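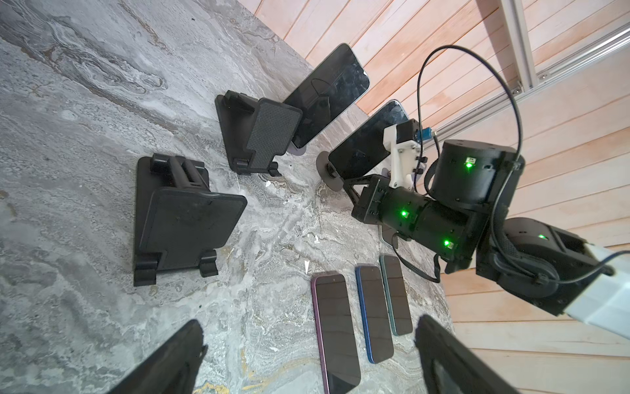 Call for participants: does leaving your phone in the kitchen help you sleep?

You have read the advice. Put the phone in another room an hour before bed and you will sleep like a child. It is in every magazine and on the back of at least one brand of herbal tea. We went looking for the evidence and came away unimpressed. Most of what we found asked people how they felt after a week, and people who have just done something virtuous for a week tend to say they feel great.

Sernix is a small reader-funded group that checks household advice. Last June we asked our mailing list about bedtime habits and got 2786 replies. Of those, 1272 said they had tried keeping the phone out of the bedroom. Plenty said it worked. Plenty of the same people had also cut out coffee, bought a new mattress or changed jobs that month, so we don't think the survey proves much, and we would ask you not to quote it as if it did.

We would like to do it a little better this time. 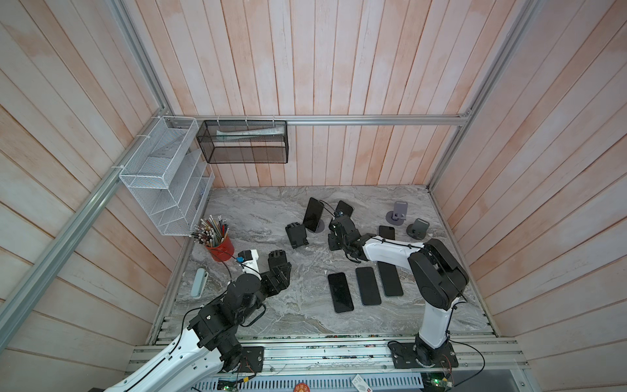

What you would do

Keep a sleep diary on paper for 5 weeks. In some weeks the phone stays by the bed as usual. In others it spends the night wherever you like, as long as there is a closed door between you and it. We draw the order by lot and you don't get to swap. Each morning you write down when you turned out the light, when you got up, how often you remember waking, and anything odd (sick child, neighbor's party, thunderstorm). It takes a few minutes.

You will not be asked to wear a tracker. We don't trust the sleep stages those things report, and checking the score over breakfast is its own kind of bad habit.
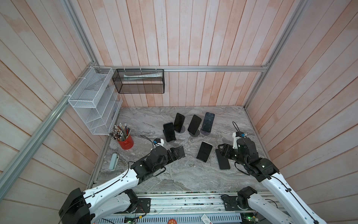 A diary is only worth something if it gets filled in the same morning, and in our experience that comes down to where it is kept. Drawers are bad. Under the bed is worse. Hang it up where you will walk past it. A white wire-mesh organizer with slanted compartments, fixed to a rail with small cable ties, is plenty; so is a nail. We have no interest in selling you a "sleep station."

Who we want

Adults who own a smartphone, have a bedroom door that shuts, and usually sleep at home. You don't have to sleep badly. We would especially like people who think the whole idea is nonsense, as believers always sign up first and they skew everything. If you work nights, are expecting a baby or are being treated for a sleep disorder, please sit this one out.

We can't pay you.

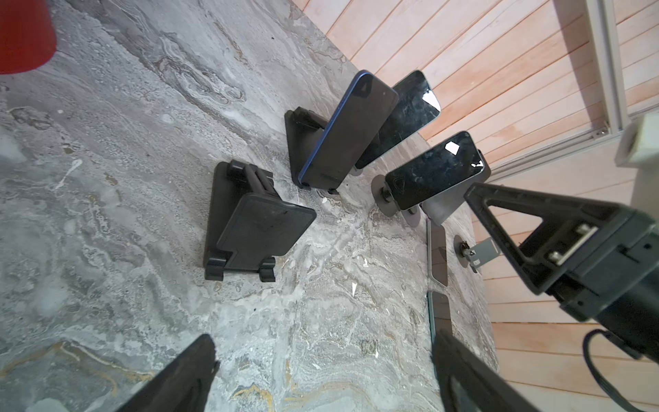 What we can do is send you your own results, with the averages for the group next to them, even if they are dull. They may well be dull. If the difference is too small to matter, we will publish that under a plain headline.

How to apply

Write to Hiyori Kuroda at Sernix by December 19, 2023. Tell us your usual bedtime, where your phone sleeps now, and whether you expect this to make any difference. Keep it under 15 lines. Letters praising our mission will not improve your chances.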